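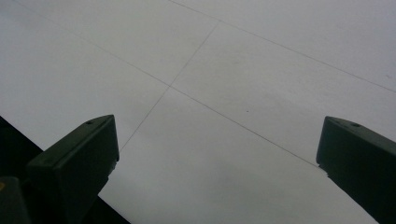

Why does a policy that scores well on the recorded data still dither when you run it live?

Mostly because of timing. The recorded data is tidy after the fact: every camera image sits next to the matching gripper width and pose, as if they all turned up at the same moment. On the live system they don't, and the policy ends up acting on a picture that's older than the numbers beside it.

I spent most of March learning this the slow way. I'd been blaming the network, so I retrained it twice, fiddled with the learning rate and got precisely nowhere. Then I finally plotted the timestamps in Mament (my little log viewer, still ugly, still crashes if you resize it) and there it was – the images were landing 70 milliseconds behind the gripper readings. In the training set I'd lined the two up neatly, so the model had never met a gap like that in its life.

The fix went into Flutance, which is the bit of code that sits between the sensors and the policy. It now keeps a short buffer of gripper readings, and when an image arrives it looks up the reading that matches the moment of capture. It took 14 lines, plus a whole evening of swearing at clock offsets!

The other half is what happens on the way out. The policy predicts a chunk of actions at a time, and by the time it's finished thinking, the first few are already stale. So I drop the first 2 and start from there. I did try blending the old chunk into the new one as well, and it looked lovely on the plots, but it made the fingers close late, so that's switched off for now.

Still on the list: the replay tool drifts if you leave it running past 5 minutes, and I want a proper warning when the delay creeps up, instead of me squinting at a graph. I also need to move the old Virport recordings over to the new format, which I've been putting off for ages. Probably this weekend, if the kettle holds out.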